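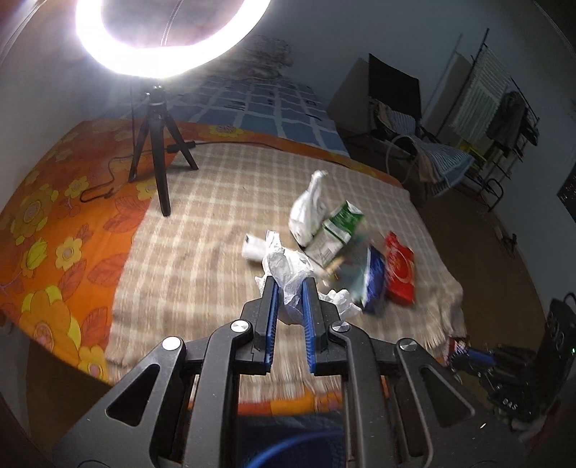

Eyvindur Riis wrote back on the draft of this talk that I should stop calling it a sensor fault. The encoder read the finger width correctly every time, he said, and the mistake was in what we let the controller conclude from it. I have changed the title. The old one is still in the printed program.

Slide 1. Title
Leave it up while people sit down. Say the name of the project once (Clolar) and move on. Household pickup, soft and light items, parallel fingers, ridged pads. Tissue is the item to keep in mind for the whole talk.

Slide 2. What happened
June, Saltdale test room, late in the afternoon run. The arm closed on a crumpled tissue and lifted. The controller reported an empty grasp and started its retry routine: open, back off, go down again at approach speed. The operator had seen the tissue lifted, took the cycle to be over, and was reaching in to move the next item. The fingers came down on the back of the operator's hand.
Injury: bruise, no broken skin. State it plainly and do not linger.
The stop button worked. It was pressed after contact.

Slide 3. How the controller decides "empty"
Prenix controller, stock grasp check. After the close command settles, it compares finger width to a threshold. Ours was set at 2 mm. Below threshold means nothing between the fingers.
Works for a carton, a box, a cup. Tissue crushes to almost nothing between the pads once the motor reaches its closing force. Width goes under the threshold with the item still held.
Point at the plot. The tissue trace and the empty trace lie on top of each other at the end. The difference is in the middle of the close, where motor current starts to climb early. We were recording current and not using it.

Slide 4. The numbers
413 soft-item grasps in the log that were held on video review. The controller marked 401 of them as held. The rest it marked empty and retried.
Somebody will say that is a good rate. For the pickup score it is. Each of the others is also an unannounced downward move, and the score sheet did not show those at all. A retry that ended in a pickup was scored as a success, so the false empties were hidden inside the good results.
Do not quote these as a general rate for tissue. Mixed items, one pad type, one room.

Slide 5. Why the person was inside
Skip if running late, but come back to it in questions.
The written procedure said to wait for the arm to be idle. It did not say how to tell. The status lamp stayed green through a retry, the same green as idle. Operators had learned to go by the item leaving the surface. Reasonable, and wrong in exactly this case.
Check: the version of the procedure on the wall was the old one. Confirm with Brynjólfsdóttir before showing the photo of it.

Slide 6. Changes made
Retry no longer starts by itself. After an empty result the arm holds position, the lamp goes amber, and the operator confirms from outside the marked area.
Approach speed on any second attempt is cut.
Grasp check now looks at width and current during the close. If the two disagree, the result is "unknown," and unknown is handled as held.
Log has a separate column for retries.
Threshold left at 2 mm. Expect a question. Lowering it moves the problem to thinner items and starts to pick up pad wear.

Slide 7. What is still open
Thin plastic bags. They deform like tissue, and the current rise is weaker. Most come back as unknown.
Pad wear. Ridges flatten, the closed width drifts, and we have no schedule for replacing pads beyond looking at them.
Items that hang below the fingers. Width and current both say held, which is true, and neither says anything about what the loose part is about to catch on.
No light curtain yet. Quote requested, nothing back.

Slide 8. Questions
Hold 5 minutes. If asked about cameras for the grasp check: tried once, the fingers block the view of a small item at close, not followed up.
If asked who changed the lamp logic, it was done in house. The stock Prenix file is unchanged, and a reinstall will bring back automatic retry. Say this even if no one asks.

Backup slide A: current traces, full set.
Backup slide B: lamp states before and after. Amber still looks close to green from the side door. Replacement lens on order.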